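Sunday, Rustad

Second session of the youth council's model parliament. Quorum was set at 50 and reached before the opening bell. Speaking time was held to 2 minutes per delegate, timed from the clerk's desk. The Arna delegation asked for an extension on procedural grounds and was refused.

Item 1. Lowering the municipal voting age. Seven amendments tabled, two withdrawn. I moved the third, on enrolment through schools, and had the wording wrong: "shall" in the first clause, "may" in the second. Gudrun Sæther, in the chair, sent it back for redrafting. Correct ruling. Resubmitted after lunch, carried on a show of hands.
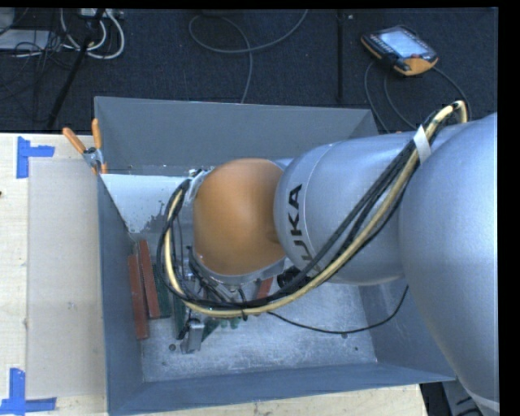 Item 2. Apprenticeship places. The motion asked for 400 funded places across the region, with the trades left to the local centres to nominate. The Wusari delegates wanted a fixed share for manufacturing. I spoke against, as the share had no costing attached. Deferred to the May sitting.

Item 3. Late bus to Zorham. Not reached.

Notes for next time: number the clauses before printing. Bring the standing orders in hard copy, as the hall wifi dropped out during the division. Ask Gudrun whether a deferred motion keeps its place on the order paper or goes to the bottom. My reading of rule 7 is that it keeps it.

Minutes still to be typed up.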